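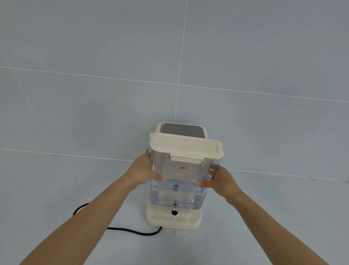
4. Results: where drinking water is kept and who fills it

4.1 The homes and the people in them

The survey covered 144 households in two parts of Irnon: the older terraces near the river and the Juntunen estate, which was built later and has lifts. Diaries were kept by 31 of these households over two weeks in December. One was returned with most of its pages blank and was left out, so the diary results below rest on 30 households.

The two areas differ in ways that matter for water. In the terraces the kitchen is at the back of the ground floor, and the bedrooms are up a narrow flight of stairs. Many of the kitchens are small, and the space beside the sink is taken up by a draining board. On the estate each flat is on one level, and the kitchen opens onto the living room. A person in a flat can fetch a glass of water in a few steps. A person in a terraced house who is sitting upstairs has to go down, fill something and carry it back up.

All the homes have mains water, and the supply is hard in both areas. It leaves white marks on kettles and taps, and people brought this up in interviews without being asked. They seldom described the water as unsafe. The words used most were "chalky" and "flat", and several people said that the taste was worse in the first glass of the morning. Those who had moved to Irnon from softer water areas noticed the taste more, but most of them said they had got used to it within the first year.

4.2 Places where water is kept

We had expected the kitchen tap to be the place from which nearly all drinking water was taken directly. In the diaries it was the usual starting point, but much of the water was drunk from something that had been filled earlier. Jugs in the fridge were common on the estate. In the terraces people kept bottles by the bed, a filled kettle on the worktop, and in some homes a countertop appliance with its own tank.

These stores were treated differently. A fridge jug was seen as belonging to the whole household, and anyone could pour from it. A bottle by the bed belonged to one person and was rarely touched by others. The kettle was somewhere in between. It was shared, but many people would not drink water that had been standing in it, and poured it away before filling it again. This was done even by people who said they were careful not to waste water.

Appliances with tanks raised a further point. Where one was kept depended less on where people wanted to drink than on where there was a socket and a clear surface. In the terraces this could mean a landing, a dining room shelf or the floor of a spare room. Households that kept the appliance away from the kitchen used it more in the evening and hardly at all at breakfast. Households that kept it next to the sink used it through the day, though some of them said it had simply replaced the kettle and had not changed how much they drank.

4.3 The work of refilling

Refilling was the task that came up most often in the interviews. It is a small job, and few people had a clear view of how often they did it. When asked to guess, they usually gave a lower number than the diary showed. People who lived alone were closer to the mark than people in larger households, perhaps because there was no one else to share the job with.

In shared homes there was normally one person who did most of the refilling. This was seldom agreed in advance. In families with teenage children it was nearly always an adult, and the teenagers were said to leave "a mouthful in the bottom" so that the jug did not count as empty. Flatmates who split other jobs by rota had not put water on the rota. Two households on the estate had a rule that the person who pours the last full glass must refill the jug. Both said the rule worked for a while and then lapsed.

Weight and grip were a concern for older respondents. A full jug is heavy, and it has to be held level while a door is opened or a tap turned off. People with sore hands had found ways round this. Some filled a jug only half way and went back more often. Others stood the jug in the sink, filled it there and then used both hands to lift it out. Tanks that come off their base were described as harder than jugs by some people and easier by others. Those who found them harder mentioned smooth sides and the need to line the tank up when putting it back. Those who found them easier said that a wide tank could be held from both sides, with the weight shared between the hands.

Stairs made all of this more marked. In the terraces, people over retirement age who slept upstairs carried water up once, late in the evening, and made it last. Several told us they drank less after that point so as not to need the bathroom in the night. We cannot say from the diaries whether the carrying or the worry about the bathroom had more effect, and the same person often gave both reasons at different points in the interview.

Figure 3. Both hands on the transparent tank of a cream-coloured countertop water appliance, with a dark grey control panel on top. 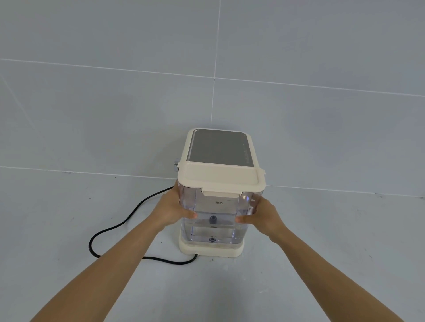

4.4 Cleaning and the question of "old" water

Most households had a view on how long water could stand before it should be thrown away, but the views did not agree. For some the limit was one night. Others were happy with two or three days if the water was in the fridge and covered. A covered store was trusted more than an open one, and glass was trusted more than plastic. Water in a tank was judged by eye: if it looked clear, people topped it up without emptying it first.

Topping up matters because it means there is no obvious moment at which the store is empty and can be washed. Jugs were washed along with the dishes, at least now and then. Bottles were rinsed. Tanks were cleaned when marks began to show on the sides, or when a visitor was expected. A few people used vinegar against limescale and then ran several fills of fresh water through to get rid of the smell. One respondent in the terraces had given up on this and bought descaling powder from Herura, a hardware shop near the bus station, where it was kept behind the counter – she had only found out that they stocked it by asking.

Instructions were rarely kept. Where a booklet had been kept, it was in a drawer with others and had been read once. People relied on habit and on what a parent or neighbour had told them. This fits the finding of our earlier Zokenari study on fridges and leftovers, in which advice from within the family was followed for longer than printed advice, even when the two disagreed.

4.5 Limits of the results

The diaries were kept in winter, when the heating was on and people drank more hot drinks than cold. A summer round might show more use of fridge jugs and more frequent refilling. Keeping a diary may also have changed what people did. Several said they had drunk more in the first few days because the booklet was lying on the table – by the second week this had worn off, and the daily entries became shorter.

The households were drawn from a single town with hard water. Rented homes are well covered, but there are few homes with more than five people, and the comments on larger families in section 4.3 should be read with that in mind. We did not measure how much water was poured away from kettles and jugs. Respondents were asked only whether they did it, and the answers do not allow a volume to be worked out.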